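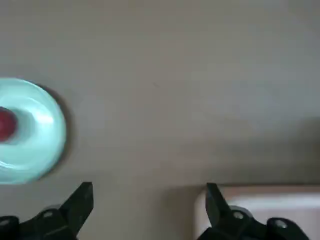

Caderno de bancada – Oficina de Loiça e Mesa
Terça-feira, manhã

Objeto da entrada: prosseguimento da revisão dos pratos em tons pastel destinados ao serviço de fruta e entradas da Lemaire. Trabalho iniciado às 9 horas, na mesa cinzenta, com a iluminação lateral habitual.

1. Enquadramento

A Lemaire solicitou parecer sobre a forma e a cor dos pratos redondos antes de confirmar a encomenda de 1.389 peças. O pedido incide sobre três pontos: a leitura da cor em superfície neutra, o comportamento do brilho na aba e a capacidade do poço para reter frutos pequenos e arredondados. A Covotico, responsável pelo vidrado, aguarda as nossas notas para fechar a fórmula.

Mantém-se a designação interna "menta claro" para o tom azul-esverdeado. Na correspondência da Covotico o mesmo tom aparece ora como verde, ora como azul. Recomenda-se que todos os documentos passem a usar uma única designação, uma vez que já houve troca de amostras por este motivo.

2. Cor e superfície

Sobre o cinzento quente da mesa, o menta claro destaca-se com suavidade. O poço lê-se ligeiramente mais escuro do que a aba. Não se considera defeito. A diferença ajuda a delimitar a zona de serviço e deve ser conservada.

O vidrado brilhante produz reflexos esbranquiçados ao longo da curva do rebordo e no interior do poço. A Lemaire tinha manifestado reserva quanto a este ponto, por recear que os reflexos prejudicassem a apresentação. O parecer da oficina é favorável ao acabamento brilhante. Um acabamento acetinado foi ensaiado em setembro e abandonado por marcar com os talheres.

O contraste com alimentos vermelhos é muito bom. O carmim escuro sobre o menta resulta nítido. Ficam por ensaiar os amarelos e os verdes, em particular a uva branca, que poderá confundir-se com o fundo.

3. Forma

O poço é pouco fundo. A aba levantada cumpre a função de retenção para frutos soltos, desde que o prato seja transportado sem inclinação acentuada. Para molhos ou fruta cortada com sumo, o volume afigura-se escasso. Propõe-se que o prato seja apresentado em catálogo exclusivamente para fruta inteira, tomate pequeno e petiscos secos, ficando os restantes usos para a taça da mesma linha.

Peso limite de carga para os ensaios de serviço: 200 g. Não ultrapassar sem registo prévio neste caderno.

4. Mesa e luz

A superfície mate continua a ser a mais adequada para a observação dos rebordos: não devolve brilho próprio e deixa perceber bem a sombra junto à aba. Convém, todavia, vigiar as sombras largas que caem sobre o tampo. Podem alterar a leitura da cor e não devem atingir a peça em avaliação. Para a comparação de tons, colocar sempre os pratos na zona mais clara.

Há um ponto escuro minúsculo no tampo. Verificar se sai com o produto Perkix diluído, aplicado com pano macio. Não usar esfregão, que deixaria zonas polidas e inutilizaria a mesa para este fim.

5. Procedimento de limpeza entre ensaios

Retirar os frutos e passar o prato por água morna, sem detergente perfumado. Secar com pano sem pelo, começando pelo poço e terminando no rebordo. Deixar repousar 60 minutos antes de nova leitura de cor – o intervalo foi acordado com a Covotico e deve constar de todas as folhas de ensaio.

6. Pendentes

Pedir à Trornex cotação para os separadores de cartão. Os atuais são demasiado estreitos e permitem o contacto entre abas durante o transporte.

Repetir a leitura do menta claro ao fim da tarde, com luz natural.

Preparar a comparação com fruta amarela e uva branca.

Confirmar com a Lemaire se a taça entra na mesma encomenda ou se segue em processo separado. Até haver resposta por escrito, não reservar forno.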